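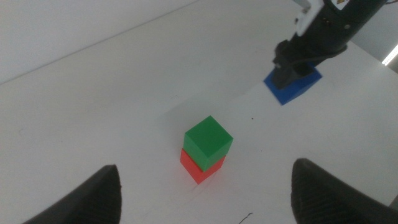

Two blocks on a white table.

The Ferry to Grastmont

The ferry to Grastmont leaves at 6 in the morning, and if you miss it you must wait until the next day. My grandmother told me this many times before I was old enough to travel alone. She said it as other people say a prayer. So I came to the harbor in Tirnus while it was still dark, with one bag, her coat over my arm, and the letter from the notary folded inside my shoe.

I do not know why I put it in my shoe. I was afraid of thieves, I think, but there was only a woman selling coffee and a dog that slept against her wheel.

"Grastmont?" the woman asked me.

"Yes."

"There is nothing in Grastmont now."

"There is a house," I said.

She gave me the coffee and looked at the coat. It was a heavy green coat, too warm for May. My grandmother had worn it on the same ferry, in the other direction, when she was nineteen, and she never went back. She kept it in a cupboard with cloves in the pockets. When I was a child I used to stand inside that cupboard and breathe.

On the boat I sat near the window. A man with a box of young hens sat opposite me, and the hens made small complaints each time the sea lifted us. I took the letter out of my shoe and read it again. The house had two rooms and a garden of plum trees. There was a debt on it of 2,000, to be paid before the summer, and an offer from a company called Restudex, which wanted to buy the land and was ready to pay the debt itself. The notary advised me to accept. He used the word "reasonable" three times.

I had already decided to accept. I only wanted to see it first, so that I could say to my mother what color the door was. She had asked me this on the telephone, very quietly, as if it was a thing to be ashamed of.

From the landing it is a walk of over 37 minutes, all of it uphill. The man with the hens walked in front of me until the chapel, then he lifted his hat and turned left. After that I heard only my own shoes. The houses stood far from each other, and most of them had their shutters closed. On one gate somebody had painted the number 81, and this was ours.

The door was blue. It was not a pretty blue; it was the blue of a work shirt that has been washed too often. I stood before it for a long time with the key in my hand — the notary had sent the key in a separate envelope — and I could not make it turn. I pushed, I pulled, I spoke to it. At last I sat down on the step and put on the coat, because the wind had come up from the water.

In the pocket, under the cloves, was a second key.

I had put my hands in those pockets a hundred times as a child. Perhaps my fingers were too short then. Perhaps she had put it there later, in her last winter, when she no longer knew our names but still asked every evening if the ferry had gone.

The second key turned at once. Inside it smelled of dust and old plums. There was a table, a bed without a mattress, and on the wall a nail at the height of my shoulder, with a pale shape below it where something long had hung and kept the sun from the paint.

I took off the coat and hung it on the nail. It covered the pale shape from the collar to the hem.

Then I went out to look at the trees. The ferry back was not until the morning, and I had not yet thought of what I would say to the notary.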